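Jan 8, 2020

Dye notebook, back bench. Picking up the indigo vat again after the long break, so this is half a log and half me thinking out loud (sorry to anyone trying to find the actual recipe, it's further down).

The vat is alive! I was sure it would be dead. I left it lidded and wrapped in the old quilt, and when I took the lid off this morning it had that smell, sort of barnyard, sort of overripe fruit, and under the scum the liquor was a murky yellow green. Last time I wrote it off too early and poured away a perfectly good fructose vat, which I am still annoyed about, so this time I made myself do it properly: warm it up slowly, feed it, leave it alone, look again after lunch.

Where it started: pH strip read somewhere between 9 and 10, closer to 9. That's low for this vat. It likes to sit a bit above that, so I added lime by the half teaspoon, slaked in a jar of warm water first and not dumped in dry like I did in August. (The August entry has a page of swearing about gritty sediment on the linen. Read it if you're tempted to skip the jar.) Then fructose, also dissolved. Stir along the wall, one direction, slow, and then reverse at the very end so the bloom collects in the middle. Lid on, quilt back.

Two hours later there was a proper coppery skin and the bloom had come up dark blue, small bubbles, good and tight. Under the surface it was clear amber when I drew some up in the glass pipette. I did a little dance. You'd have done one too.

Test strips, all cut from the same Badawi cotton, scoured yesterday and soaked overnight:

Strip A, one dip, five minutes. Came out lime green, turned in the air, dried to a chalky light blue. A bit uneven at the top where I'd pinched it.
Strip B, three dips, five minutes each with ten in the air between. Lovely. Middle blue, even, no streaks. This is the shade the Hosden order is after, or near enough that I'd send it to them for approval.
Strip C, one long dip, fifteen minutes. Barely darker than A, and it crocks like mad when you rub it. So that's my answer again about long dips versus many dips, and it's the same answer as every other time I've tried it. I'm writing it in capitals for future me: SHORT DIPS, MORE OF THEM.
Strip D, six dips. Dark and a little red on the surface, needs a good rinse before I judge it.

The Nurndale wool is another story. I had 210 grams of the singles wound off into small skeins and put just one of them in, with the vat cooled down some, and it drank up the color so fast I nearly missed it. Wool always does this to me. Three minutes was plenty. What worries me is the lime, because the skein feels harsh next to an undyed one, and I don't want to hand over yarn that feels like baling twine. I gave it a vinegar rinse, a splash in a bucket of lukewarm water, and hung it. If it's still crunchy tomorrow I'll start a separate, gentler vat for the wool and keep this one for cotton and linen. That means finding another bucket with a lid that fits, and you know how that goes in this shop.

Money and quantities, while I remember. The Hosden people want 3000 grams of cotton dyed to one shade, and if I go by weight of fabric at the strength I'm using, I have enough indigo in the jar for the first half and then I'm scraping. The last tub was lot 814 and it was noticeably stronger than the one before, so please, if you open a new one, write the lot on the lid and do a strip test before you change anything in the vat. I've started a page for this at the back. It has one line in it so far.

Black, then. I keep getting asked whether we can get black from this vat, and the short version is no, you can get a very dark navy that passes for black by lamplight. The old way is to build a deep indigo first and put a tannin and iron over the top. I tried it on scraps before the holidays. Walnut hull over a five dip blue gave me a warm black that I liked a lot, but the iron made the cotton feel tired, and the piece I left on the windowsill has gone a bit brown along one fold. Oak gall was cooler and more even. If I go again I'll use half the iron and do two passes.
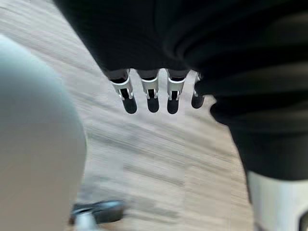

The other trouble with black is judging it. Wet, everything looks black. You pull it out of the bucket feeling like a genius, and then it dries to the color of a wet sidewalk. So my rule for the gall pieces is no opinions until they've been rinsed, dried, pressed and looked at by the north window next to something I know is a real black. I also rub each one with a white rag and staple the rag to the page. The gall rag is cleaner than the walnut rag by a long way, which surprised me a little.

Had Devo on the speaker most of the afternoon, and I'll note for science that I stirred too fast and put air in the vat during the second side. The amber went greenish and I had to let it rest an hour before Strip D's last two dips. Something slower next time.

End of day readings: skin re-formed, bloom smaller than this morning but there, strip reading up a touch from where I began. Fed it one more spoon of fructose, no lime. Heat mat on low, quilt tucked in around the bottom where the draft gets it.

For tomorrow:
Rinse D again until the water's clear, then press all four and stick them in here.
Check the wool skein for crunch.
Scour the next length of Badawi cotton. Soda ash is nearly out, there's one scoop left in the tin and the new bag hasn't come.
Send B to Hosden with a note on the dip count.
Don't open the lid before it's warmed through, however much you want to look.

Also my left glove has a pinhole in the thumb and I now have one very blue thumbnail. New gloves are on the list.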